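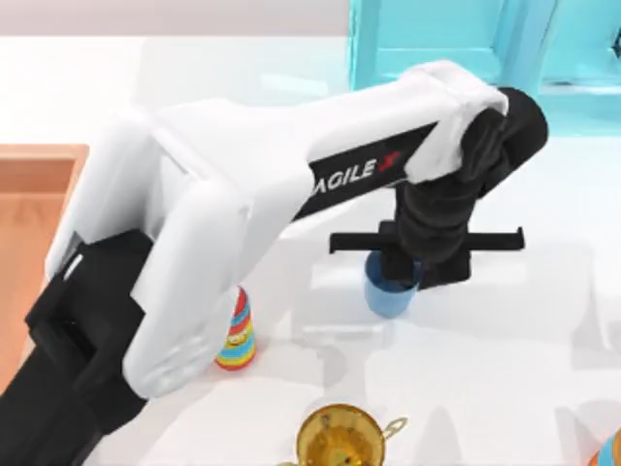 Can a robot arm clear a table yet, or should I wait?

Category: Home & Workshop > Automation > Getting Started

SkuvvilleParent

My kids leave a mess on the craft table every single day. Cups, toy cars, juice bottles, stuff that belongs on the shelf and stuff that belongs in the tray. I keep seeing clips of robot arms picking things up and I'd like to know if there is anything a regular household could use for this. I don't need it fast. If it took an hour while we were at school and work, fine. My budget is not huge, and I have a spare table it could be bolted to. Has anyone tried?

hurkidach_shop

Short version is no, not for what you want. I spent most of September on this in simulation before buying any hardware, and I'm glad I did. Picking up one cup is the easy part.

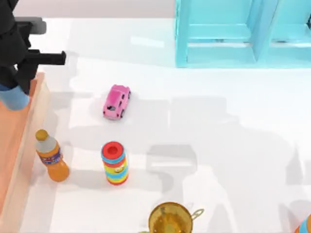

Shape matters a lot. A toy car is low and rounded, so the fingers have to come down at the right angle or they push it away. A tall container tips if you grab it near the top and move too fast. Bottles are all right as long as they're standing up. Anything with a loop handle gave me trouble – the fingers kept catching on it.

My numbers, for one arm and mixed objects: 50 tries at putting a single item in the tray, 19 failures. Most of those were drops or bad grips. Putting things on a shelf was worse, as the wrist needs room to get in under the next shelf up. And that was simulation, where nothing is sticky.

If you still want to play with it, start with a tray with a low lip and only two kinds of object. Forget the shelf for now.

Arango

Just get a big bin and make the kids do it. Takes 2 minutes.

Seltthorpe_Bench

I agree with the first reply on household use, but shop floors are a bit further along. We sort parts at a bench and an arm handles one step of it, with the same parts in the same spot every time. It runs roughly 60 cycles between stops. Change the part and somebody has to set it up again, usually most of a Thursday.

A kid's table is different every afternoon, so I would wait. Also think about safety if you bolt one down at home. Even a small arm can pinch a finger, and you'd want a stop button an adult can reach.

Last updated: September
Contact | Copyright Community Help Pages | Back to top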